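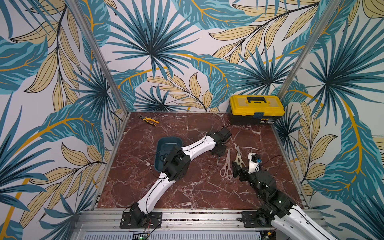
About Nelura

Hi, and thanks for stopping by! I run Nelura, a small sewing and alterations school above the old hardware store on Lokier Street. We teach grown-ups (and a fair number of stubborn teenagers) how to hem their own pants, replace a zipper without crying, and eventually make a coat they'd wear outside.

I started out doing alterations at my kitchen table. People kept asking if they could watch, so I let them, and pretty soon I had more watchers than hems. The first proper class was 11 people squeezed into a room meant for six, with two machines between them and an iron that tripped the breaker every time the kettle was on. We made tote bags. Mine was the worst one, because I'd been talking the whole time.

How we teach

Every new student begins with the Riquelme course, named after the street where I rented my first apartment and learned to sew by unpicking thrift store skirts. It runs for 11 weeks and goes slowly on purpose. You'll thread a machine until you can do it half asleep, you'll learn what a seam allowance is for, and you'll spend a whole evening on cutting. I know, everybody wants to skip the cutting! But a crooked cut follows you all the way to the last buttonhole, and I'd much sooner you got grumpy with me in week two than with your jacket in week ten.

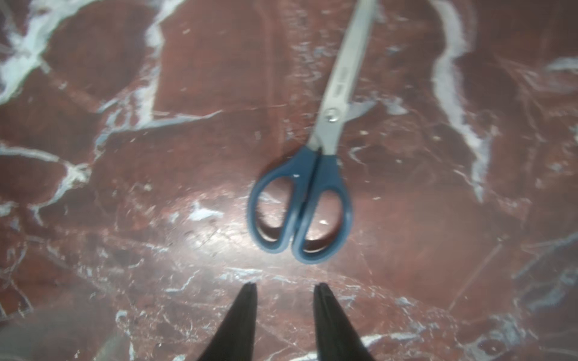 Blue-handled scissors, blades closed

After that you can join Trimix, our open evening, where folks bring whatever they're working on – curtains, a bridesmaid dress, a dog bed, once a sail. There's no set lesson. I wander around and help, and the more experienced students usually get to you before I do.

We keep a pattern library too, with around 124 patterns at last count. Most were handed down by students who finished with them, and a few have somebody's pencil notes all over the tissue, which I love. Borrow one for as long as you need it, but please trace it and don't cut it.

A bit about the way we work

I'm not a snob about fabric. Old bedsheets are wonderful for practice, and I still make my first version of anything in one.
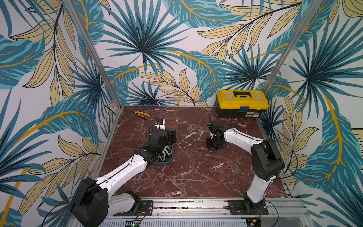 I'm a little bit of a snob about pressing, though, and you'll hear me say "go press it" more often than your own name. Classes stay small so I can see everyone's hands, and if you miss a week you can make it up at Trimix for free.

New courses start in September and again in February, and July is for kids' sewing camp. We open at 10 a.m. and the last class lets out at 9 p.m. Come up the side stairs (the front door sticks) and bring the thing you've been meaning to fix.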